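Ketik Forums > Arms and Automation > Events and Visits

Thread: Open day at Hoarau – who went?

benchvise_tom
Posted 5/21/21
Just back, typing this on the train so forgive the mess. Hoarau opened up the Plelstead site for the day, sign up was free, you got a badge and a terrible sandwich. Main hall had the palletizing cell running, then a side room with the Pesteo people doing their planning software. Simulated arm on the big screen, real one behind glass.

Hall was good. Side room I'm less sure. Anybody else there? Want to compare notes before I forget it all.

marrowfat
I was there for the morning slot. Group of 9, which was fine for the hall and too many for the side room. Couldn't hear a thing at the back. Gaëtan Guillot did our tour, knows his stuff, talks fast.

Palletizing cell was the best part for me. No fuss, just boxes.

k_odell
What was the arm in the side room? Six axis? Nothing on the Hoarau page, it just says "live planning demo" and a map to the parking lot.

benchvise_tom
Black one, smallish, bench size. Didn't catch the model and there was no sheet on it. Should have asked.

dentedpan
Went in the afternoon. Going to be the grump here – an open day with half the program on a screen is not an open day. I can watch a simulation at home. Drove two hours. The real arm moved maybe twice while we were in there, rest of the time it was Guillot clicking thru menus.

marrowfat
Hard disagree. The sim is the job now. We do all our reach checks that way before anyone bolts anything down. Would rather see how they set it up than watch another arm wave at me.

dentedpan
Fine for you, you do it for a living. There were kids in my group. They wanted to see it pick something up.

marrowfat
Kids in mine too and they loved the checkerboard. One of them asked if it plays chess.

k_odell
Does it?

marrowfat
No lol

pritchard_c
Cledwyn Pritchard here, I help Gaëtan run the side room. Fair points on the sound, we had one speaker and it was facing the wrong wall. Moving to the bigger room in September.

On the real arm – it got less floor time than planned in the afternoon. We were behind by then and the hall tour had to start on time. Sorry to dentedpan's group, that was our call.

dentedpan
Appreciate the straight answer. Still grumpy about the drive.

benchvise_tom
Cledwyn while you're here, what was the number on the slide at the end? I wrote down 769 and nothing next to it.

pritchard_c
Runs of the reach test in the sim the week before. Every one was saved so we could go back thru them. Not a score or anything, just how many we did.

k_odell
So how many of those failed?

pritchard_c
Don't have the split in front of me. I'll look it up and post it.

k_odell
That's the number that should have been on the slide.

marrowfat
Agree with k_odell there. First thing I thought too.

lowgear
Wasn't able to make it, work. Can somebody post the order of things in the side room? Thinking of booking for September and want to know if it's worth bringing my apprentice.

benchvise_tom
From my notes, bits missing:

1. Intro, who Pesteo are, how they ended up sharing with Hoarau. Skippable.

2. Setting up the world. Floor, walls, then stuff dropped in around the arm. There's even a potted tree. He went pretty quick here and I'd have liked more, this is where I always waste time.

3. Arm on the mat. Base plate down on the checkerboard, arm arched over and the gripper hanging just above the squares. He stopped it there to talk about clearance, and how the tip can look fine from one side and be too low from another. Best bit of the whole session for me.

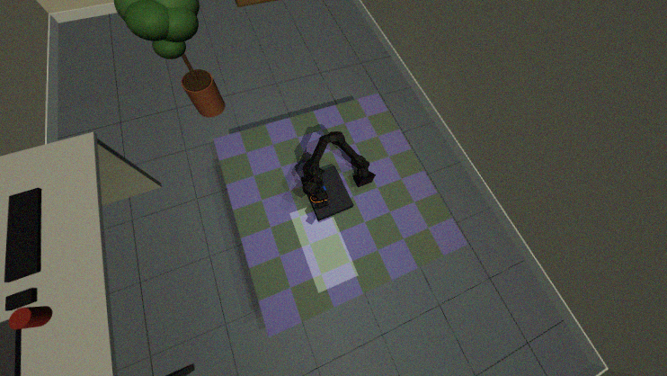

4. Same idea on the real arm behind the glass. Short. See dentedpan above.

5. Questions. We got 7 minutes and most of it went to one guy asking about licenses.

lowgear
Perfect, thanks. Step 3 is what my apprentice needs. He trusts one camera view and then wonders why he's an inch off.

dentedpan
Ok the clearance part was decent, I'll give them that. I still say put it on the real arm first and the screen second.

marrowfat
And when somebody's kid makes it hit the table?

dentedpan
Then they'd remember it.

pritchard_c
We would too, I'd be the one filling in the form. But swapping 4 up the order isn't a bad idea, will raise it with Gaëtan. September groups are capped at 6 by the way, sign up goes thru the Hoarau page same as before.

lowgear
Booked two spots. Is there parking or is it the lot across the road again?

pritchard_c
Across the road. Bring coins, the machine doesnt take cards.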